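How to Run a Blind Wine Tasting at Home

Tasting blind is the quickest way to learn what you like in a wine, and you don't need special equipment to do it. You need a few bottles, some paper bags, enough glasses, and a couple of hours. The steps below are for a tasting with six to eight people, but they work just as well with two.

Pick a theme

Choose wines that have something in common. A table with one Riesling, one Malbec, and one sparkling rosé is pleasant enough, but you can't compare them. Good starter themes are the same grape from different countries, the same grape at different prices, or several vintages from one producer. Our last one was dry Riesling, with bottles from Flanen and Derkau and two from the supermarket.

Keep the number of bottles small. Four is enough for a first try and six is the most I would pour in one evening. After that most people stop noticing much. Set a price range and stick to it unless price is the theme.

A standard 750 ml bottle gives you twelve pours of 2 ounces, with a little left over. One bottle of each wine will cover eight people and leave enough to go back to a favorite at the end.

Get the temperature right

Serve every wine in the flight at the same temperature. If one white is straight from the fridge and the next has been on the counter for an hour, you are comparing temperatures.

Light whites and sparkling wines: 45 to 50 degrees F
Fuller whites and rosé: 50 to 55 degrees F
Light reds: 55 to 60 degrees F
Full reds: 60 to 65 degrees F

Put whites in the fridge the night before and take them all out together, 15 minutes before you pour. Reds kept at room temperature are usually too warm. Give them 20 to 30 minutes in the fridge.

Bag and number the bottles

Remove the whole capsule, not just the top. Colored foil gives a lot away. Pull the corks and put them in a drawer, as most have the producer's name on the side. Screw caps go in the drawer too.

Slide each bottle into a plain paper bag, gather the paper at the neck, and hold it with a rubber band or tape. Then have a second person, who didn't do the bagging, mix up the bags and write a number on each one. Now the host can taste blind as well.

Bottle shape is harder to hide. A tall, sloped Riesling bottle is easy to spot through paper, so if your wines come in different shapes, pour them into matching carafes or clean empty bottles and number those.
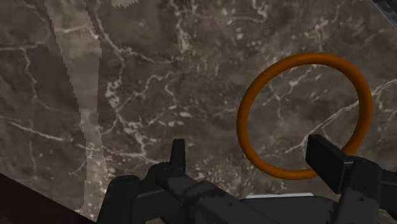
Set up the glasses

Each person should have at least two glasses so that wines can be tasted side by side. One per wine is better if you own that many. They should all be the same shape and completely free of dish soap. Smell a few of them empty before you start – cupboard odors are common and easy to rinse away.

Put out water, plain crackers or bread, and something to spit or dump into. Skip scented candles, and save the cheese for later. Fat and salt make almost any wine seem softer. A sheet of white paper at each place is useful for judging color.

Pour and taste

Pour 2 ounces of the first two wines. Ask everyone to stay quiet for the first 3 minutes. One confident person saying "cherry" will have the whole table tasting cherry.

Look at the color over the white paper. Swirl, smell, and write something down before you sip. Then take a small mouthful and move it around. Note how sweet or dry it is, how much your mouth waters (that's the acid), whether your gums feel dry (tannin), and how long the flavor lasts after you swallow or spit.

Use your own words. "Green apple" is fine and so is "smells like the garage." If scores help, use a scale of 1 to 10 and give each wine a number before moving on. I write mine in a pocket notebook, now up to 1,301 wines, and the early entries are mostly one word long.

Talk about the pair, then pour the next two. Allow 15 minutes per pair.

Reveal the wines

Collect the scores before any bag comes off. Add them up, then unwrap from lowest to highest. If a wine splits the table, pour it again with the label showing and see whether anyone changes their mind. Quite a few do.

Photograph the labels next to their numbers before you clear up. Numbers on bags don't mean much the next morning.

Leftovers

Recork what's left and put it all in the fridge, reds included. Most still wines will keep for two or three days. Taste them again the next evening if you can – some of the closed, sharp ones will have opened up by then.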